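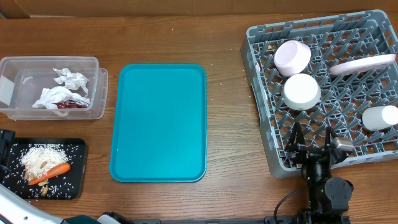 Figure 2. The Plurkden arm over the dish rack, with the turquoise tray at center and the rice board at lower left.

4.1 The shared bench

Most of what follows got built in the evenings, on one wooden table in the Drimel workshop. I wanted an arm that could load and unload a rack, and I wanted it to cope with kitchen stuff, so rice and a carrot share the table with the bowls. Sławomir Kalinowski cut the base rail for me, and I rewired the wrist twice before the camera cable stopped snagging.
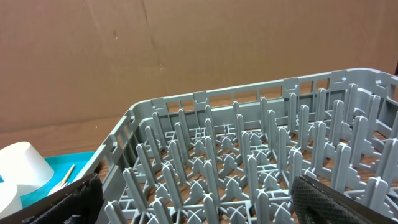

Pletmont, August 2021

The rack gave me more grief than the motors did. Its pegs are tall and narrow and they all look alike from the wrist camera, so my first slot finder kept locking onto the wrong row. I ended up labeling more than 1000 wrist views by hand - a dull job, and I'd do it again. Elżbieta Jakubowski checked 21 of them against my notes and we disagreed on two.

For grasping I stuck with the rim. Going for the outside of a bowl needs a wider opening than my fingers have, and I didn't feel like printing a third set.

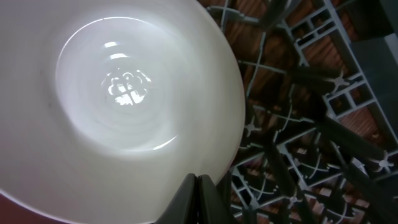
A rim grasp does mean the weight hangs off to one side, so I slowed the lift down and added a pause of five seconds before the arm swings over. Cups are another story and I get to them in Section 5, along with the Dudek controller settings.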